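Re-routing the wrist cable on the two-arm cell

November 5, 2023

The right arm on the bench cell dropped off the bus again last week, same symptom as in August: the wrist servo stops answering, the arm holds its last position, and the controller logs a timeout on that one ID. Power cycling brings it back until the elbow goes past a certain bend. I had 1,991 timeout lines in the log by the time I gave up on software and picked up a screwdriver.

Background for anyone who has not read the earlier posts. The cell is two small servo arms bolted to one black rail, which sits along the front of a wooden table. Each arm has a single cable run from the base to the wrist, outside the links. The controller is a Kwofie board, the cable is the stock one from Vutix, and the clips are whatever came in the bag.

First check was the servo itself. I swapped IDs between the two wrists and ran the same motion on both arms. The fault stayed with the right arm, so the servo was cleared. Second check was voltage at the wrist end under load. It sagged, but within what the servo data sheet allows. Third check was flexing the cable by hand at the elbow with the arm powered and torque off. That produced a dropout on the second try.

The stock routing takes the cable around the outside of the elbow joint. With the arm straight there is plenty of slack. With the arm folded, the outside of the joint is the long way around, and all of the slack gets pulled out of the loop. The strain ends up at the first clip above the elbow, where the jacket had a visible flat spot.
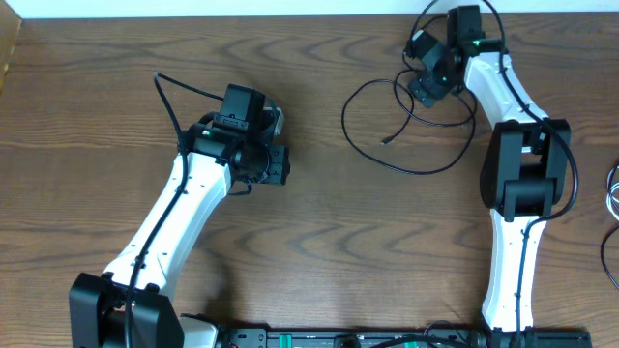
Kwame Owusu wrote in after the August post to argue that I should leave the elbow loop on the outside and just make it longer. His point was that an inside route gets pinched between the plates sooner or later, and a longer loop costs nothing except looks. He runs his at full reach all day and replaces the cable once a year whether it needs it or not.

I tried it his way first. Procedure, for my own reference as much as anyone's:

Torque off, supply off, wait for the status lights to go out. Support the upper link with a block before loosening anything, or it falls on the wrist.

Unclip from the wrist down. Going from the base up puts all the twist into the wrist connector.

Fold the elbow to its hard limit by hand. Lay the new cable in with the arm in that position and set the loop there. Then straighten the arm and see how far the loop sticks out. Mine stood 23 mm off the joint, and it clears the table.

Clip the link above the elbow, then the link below. Leave the last clip at the wrist open until the wrist has been turned through its full range both ways.

Tighten the clip screws until the cable stops sliding, then stop. The flat spot on the old jacket was my fault, not the clip's.

After that, homing. The arm has no absolute reference at the elbow after the horn has been moved, so if you loosened it, redo the offset. I had not, and the old offset file still worked. I checked it anyway with the alignment pin from Trutov, which fits the second hole in the lower link.

The test run was 3 hours of folding and unfolding at half speed, then one more at full speed. No timeouts on the right arm. The left arm logged 2, both at startup, and I am ignoring those for now.

Still open: the left arm has the original cable and I have not inspected its jacket under the clips. Nighat Butt suggested a spiral wrap over the elbow section, which I will try on that side if I can find one narrow enough. Itmont lists a size that might fit. Spare cable is on order.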